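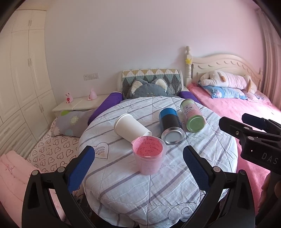

Fig. 7.1 Two cans, a paper cup and a pink measuring cup, with hand-held grippers on either side.

Search this book Go

Chapter 7
Comparing Grippers Without Fooling Yourself

Every gripper is excellent in its own brochure. The Huttunen parallel gripper, we learn, can hold an egg. So can the Savon linkage gripper, and so can most children over the age of four, though they are seldom sold with a calibration certificate. What the buyer wants to know is which of them will pick up an ordinary object in an ordinary room, 300 times running, with the same hand on the handle and the same person's patience behind it.

This chapter is about answering that question. It assumes you have read Chapter 5 on finger linkages and have forgiven us for it.

7.1 Choosing the objects

Beginners choose cubes. A cube is a fine thing to grasp, and any pair of fingers that fails with one should be returned to the shop. Cylinders on their sides are less polite. They roll when touched off centre, and they present a curved flank to a flat pad, so that a small error in approach becomes a large error in contact. Paper cups add a further insult: squeeze firmly enough to be sure of the grip and you no longer have the cup you started with.

A useful test set therefore mixes stiff objects with soft ones, and tapered shapes with straight ones. Ours, used throughout the Vultville exercises, came from a kitchen cupboard and cost less than the postage on the grippers.

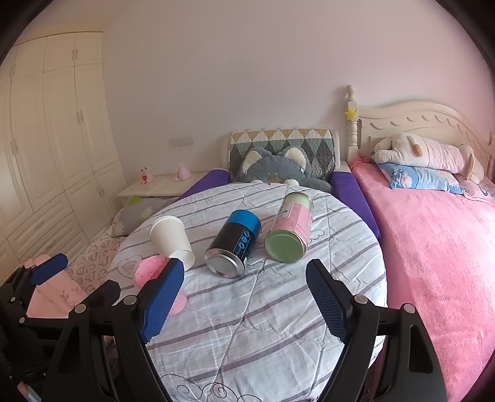 Pose matters as much as shape. A cup standing up and a cup lying down are, for the purposes of a trial, two different objects, and should have two different lines in your results table. The same goes for which end faces the fingers. Students who record only "cup, success" will find in April that they cannot repeat what they did in March, and will blame the pads.

7.2 Choosing the surface

A bare bench flatters everybody. Quilted cloth gives under a fingertip, wrinkles when pushed, and may be gripped by mistake along with the object. In the Skulteo comparison, revised 1/10/21, we lost 19 trials to fabric alone, and one of the authors still maintains that picking up a can and a fold of quilt together should count as a double success. It does not.

Before you begin, decide:

- how far the object must be lifted
- how long it must be held (we use 8 seconds)
- what you will write down when it is dropped at 7

The last of these causes most of the arguments. Settle it in ink, before anyone has a favourite gripper.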